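Kilum Extends Household Storage Recall Period

11 March 2025 – The Kilum Consumer Office has extended the return period for storage goods sold under the Janudden name. Customers now have until the end of the summer to bring items back to any Federero store for a full refund. No receipt is required.

The recall was announced in February after the office received 19 complaints about sharp metal handles on the large storage chest. Of the 3398 chests sold, 2629 have been returned. Woven baskets and other goods without metal handles are not covered by the recall.
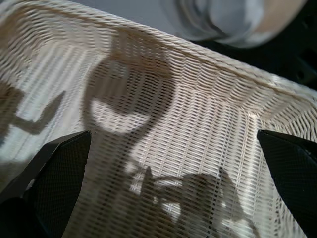
Auður Kárason told the office that the first notice had been too easy to miss, and asked that stores write directly to customers who paid by card. Federero has agreed to do so and will send letters this month.

Three stores will also accept returns on Sundays – the Fülöp Street branch and both harbor locations. Owners should stop using the chests until they have been returned.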